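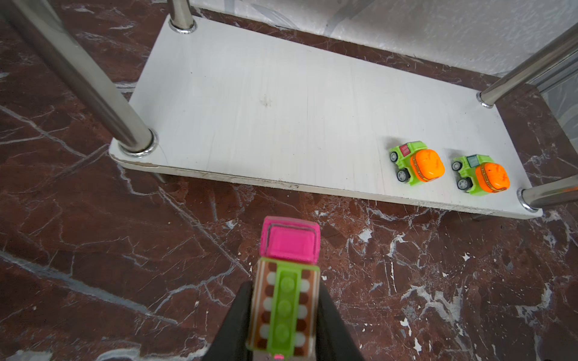
Pink cab, green strip down the middle. Truck of the week.

Right, quick one because the kettle's on and I have to be out of the house in a bit.

We are doing the toys. The whole lot. Moving to Woddale in October and the new place has no loft, so everything that's been "up there for now" since Esley has to be looked at by an actual human and decided on. Guess which human.

Did the first go last night. Two bags for the charity shop, one for the bin, one enormous pile called Don't Know. The pile is winning.

What I can't get over is how much of it never got played with. The big garage with the lift -- cost a fortune, still had tape on one side. Meanwhile a biscuit tin full of odds and ends has been loved half to death. Cars with no wheels. A cow. Somebody's button. All of it apparently vital and if I so much as move the lid there's shouting from the next room.

Sigita Lill (next door but one, has done this twice) told me to do it while they're out and say nothing. Tried it. Lasted until teatime. Had to go and get a plastic whisk back out of the bag and apologise to it.

So new rule, everyone gets one box. A proper box, with a lid, whatever fits goes on the van. I'm included, which I didnt think through, as my old Baudry farm set takes up most of mine already and I'm not parting with the tractor shed. Mum kept that through three houses. She'd haunt me.

Jigsaws are the other thing. Do you check them before you give them away? Sigita says yes. I say life is short. There's a 900 piece one of a harbour and I am not sitting down with that, sorry to whoever gets it in Fastton.

Still to do -- dressing up, the train track, teh drawer under the bed I'm scared of. Also the bath toys, which I think just go. Don't squeeze them. Trust me.

If anyone local wants a play kitchen, missing one door, shout before the weekend. You'd have to collect, it won't go in our car.

Kettle's boiled. More when I've found the floor.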